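Reading time: 2 min
5 comments

Unit 5: Storage furniture for the workplace
Tutor: Anitha Kurian. Revised 1 September 2025.

Storage is specified after the desks are fixed and before the power layout is drawn. Doing it in any other order leads to pedestals that block floor boxes and cupboards that cannot open fully.

Pedestals. A mobile pedestal sits on castors and must clear the underside of the worktop with its drawers loaded. A fixed pedestal is attached to the desk and may carry part of its weight. Check which type is being quoted, as the two are often listed under one heading.

Cupboards. Hinged doors need clear floor in front equal to the width of one leaf. Tambour doors slide into the carcass and need none, but they take up internal width at each side - allow for this when lever arch files are to be stored. The Jirnora cupboard used in the exercise has a stated load of 500 N per shelf, evenly spread. 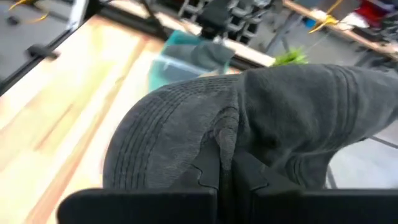 Stability. Tall units are tested with doors and drawers open. Where a unit holds more than one filing drawer, an anti-tilt device should allow only one to be pulled out at a time. Units placed back to back should be bolted together through the carcass, and single units fixed to the wall. Levelling feet are adjusted first, then the fixings are tightened.

Locks. Ask for a key schedule at the time of order. Cylinders with removable cores can be changed on site with a master key; others need the lock body replaced.

Worked exercise. The Irnerdale office has 14 staff and one storage wall. The Worku range offers a unit 1272 mm high, which may also serve as a low screen between desks. Draw the wall in elevation and mark door swings, fixings and shelf loads.

Compare your drawing with the Bostura layout from Unit 4, prepared by Gert Venter. Note where his file runs are split and what this does to the shelf count.

Hand in one sheet, A3, scale 1:20. Queries on the drawing go to Chaltu Teshome.

Shares: 14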